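검색어를 입력하세요 검색 닫기

휴대형 그리퍼 시연 수집 점검표 (가정 환경, 세탁물 정리 과제)
적용 범위: Kurnville 시험 주택 / 장비 관리: Clernitz 현장팀
판정 기호: 적합(O), 조건부(△), 부적합(X)

1. 기구부
1-1. 링크 피벗 핀 돌출 및 풀림 여부: O
의견: 손가락 쪽, 안쪽 암, 바깥쪽 암의 핀을 모두 손으로 눌러 확인함. 유격 없음.
1-2. 좌우 손가락 끝단 정렬: O
의견: 완전히 닫은 상태에서 끝단 어긋남이 육안으로 확인되지 않음.
1-3. 손가락 안쪽 패드 마모: △
의견: 왼쪽 패드 하단 모서리가 들떠 있었음. 재부착 후 사용 가능. 다음 점검 때 교체 여부 재판정.
1-4. 손잡이 복귀 동작: O
의견: 개폐 100회 반복 후 걸림 없음.

2. 카메라 및 기록
2-1. 렌즈 오염: O
2-2. 저장 공간: O
의견: 과제당 시연 200건 기준으로 여유 있음. 누적 2000건 도달 시 백업 후 초기화할 것.
2-3. 손가락 개폐 폭 기록값: X → O
의견: 최초 점검 시 닫힘 상태의 영점이 맞지 않아 Trusura 보정 절차를 다시 수행함. 보정 이전 시연 6건은 폐기 처리.
2-4. 양쪽 손가락이 화면 안에 들어오는지: O

3. 작업 공간
3-1. 침대 위 작업면 확보: △
의견: 개어 둔 세탁물 더미가 침대 오른쪽에 있음. 과제 배치상 허용하되, 흰 천 위로 늘어진 초록색 끈이 집는 대상 쪽으로 내려와 있어 손가락 링크에 걸릴 우려가 있음. 시연 전 끈을 접어 넣을 것.
3-2. 대상물 색상 대비: O
의견: 짙은 붉은색 천과 흰 이불의 구분이 분명함. 천은 가장자리를 집는 것으로 통일한다.
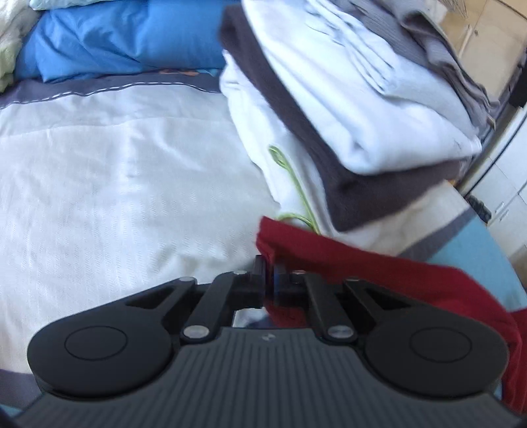
3-3. 천에 의한 장비 가림: △
의견: 늘어진 천이 그리퍼 오른쪽 일부를 덮음. 손가락 접촉부가 보이면 유효 시연으로 인정. 접촉부까지 가려진 건은 별도 표시.
3-4. 이동 경로 장애물: O
의견: 시연자가 침대 옆을 옆걸음으로 이동할 때 발에 걸리는 물건 없음.

4. 시연자 안전
4-1. 손가락 끼임: O
의견: 암이 교차하는 구간에 반대편 손을 넣지 않도록 시작 전에 구두 고지함.
4-2. 손목 부담: △
의견: 연속 시연이 길어지면 천을 들어 올리는 구간에서 손목이 꺾임. 휴식 간격을 줄이도록 작업표 수정 요청.
4-3. 소매, 끈, 장신구: O

5. 원격조종 전환 전 확인
5-1. 비상정지 버튼 응답: O
5-2. 조종기와 로봇 손목 방향 일치: O
5-3. 속도 제한값: △
의견: 직물 과제용 설정이 아닌 기본값으로 되어 있었음. Egilsson 설정 파일을 다시 불러온 뒤 재확인 예정. 확인 전까지 원격조종 시연 보류.

종합 판정: 휴대형 시연 조건부 적합, 원격조종 시연 보류
후속 조치 기한: 8월 중

관련 문서
- 손가락 패드 교체 절차
- Trusura 개폐 폭 보정 안내
- 직물 과제 시연 폐기 기준
- 원격조종 비상정지 점검표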